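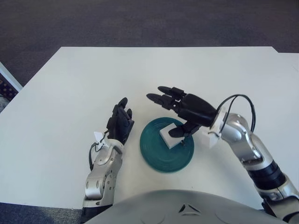
À la réunion d'équipe, une collègue du poste 2 a dit que ça ne la gênait pas du tout de travailler à côté d'un robot, mais qu'elle voulait savoir qui allait lui remettre les assiettes d'équerre quand il en poserait une de travers, et sur quel temps de travail. Bonne question ! Je l'ai notée telle quelle, et c'est un peu pour elle que j'écris ces lignes.

Pour ceux qui n'ont pas suivi : chez Clultbridge, à l'atelier de préparation des plateaux, on accueille depuis le début du mois un robot à deux bras et deux mains noires, installé devant une table blanche toute simple. Il s'entraîne pour l'instant à des choses qui nous paraissent idiotes, comme s'occuper d'un petit bloc blanc sur une assiette verte. J'y suis passée trois fois entre deux chargements (j'avoue, je traîne un peu devant) et je trouve ça fascinant. Chez nous, un geste pareil, on ne le regarde même plus. Là, il faut régler l'angle de la paume, la position du pouce, la hauteur du poignet, et recommencer.

Le projet porte le nom d'Olivus et il est mené avec les gens d'Emovero, qui s'occupent des réglages. La direction nous a donné quelques chiffres le 24 octobre 2023 : 3914 essais enregistrés depuis l'installation, et une période d'observation de 72 jours avant toute décision sur la suite. Si je compte bien, ça nous emmène jusqu'aux fêtes, donc en plein rush de décembre. Le calendrier a fait grincer quelques dents, les miennes comprises. On aurait préféré que le bilan tombe à un moment où tout le monde a le temps de le lire.

Alors, qu'est-ce qui change pour nous ? Pour le moment, surtout les horaires. Deux personnes de l'équipe du matin passent leurs débuts de poste avec les techniciens : elles montrent comment elles font, elles disent quand un geste est trop lent ou quand la prise est mauvaise. C'est du temps payé normalement, mais c'est du temps en moins sur la ligne, et les autres compensent. On a demandé un renfort. La réponse est « à l'étude » – on connaît la chanson.

Le plus drôle, c'est d'entendre les collègues expliquer leur propre métier. Comment on tient une assiette pour ne pas toucher le bord, pourquoi on commence toujours par le même côté du plateau, à quel moment on sent que ça va glisser… Il y en a qui font ça depuis des années et qui ne l'avaient jamais raconté à voix haute. J'en ai vu repartir toutes fières, et d'autres franchement agacées d'avoir à détailler leurs petits trucs pour une machine. Je comprends les deux.

Côté emplois, on nous a dit qu'aucun poste ne serait supprimé pendant la période d'observation. Après, rien d'écrit. Sur le site de Coughlan, où un essai du même genre a eu lieu avant le nôtre, les préparatrices ont surtout changé de tâches : davantage de contrôle, moins de manutention, et des poignets qui s'en portent mieux d'après celles avec qui j'ai pu discuter. Mais elles regrettent le travail à plusieurs autour de la table, les conversations, tout ça.

Quant à la question de départ, elle a été transmise. Les assiettes posées de travers devraient figurer dans la fiche du poste de contrôle, avec un temps prévu pour les reprendre. Prochain point d'équipe dans la salle de pause, venez avec vos remarques !

À lire aussi
Poste de contrôle : ce que prévoit la nouvelle fiche
Olivus, les questions posées à la réunion d'équipe
Plannings de décembre : les vœux sont ouverts
Retour de visite sur le site de Coughlan
Salle de pause : le micro-ondes est enfin remplacé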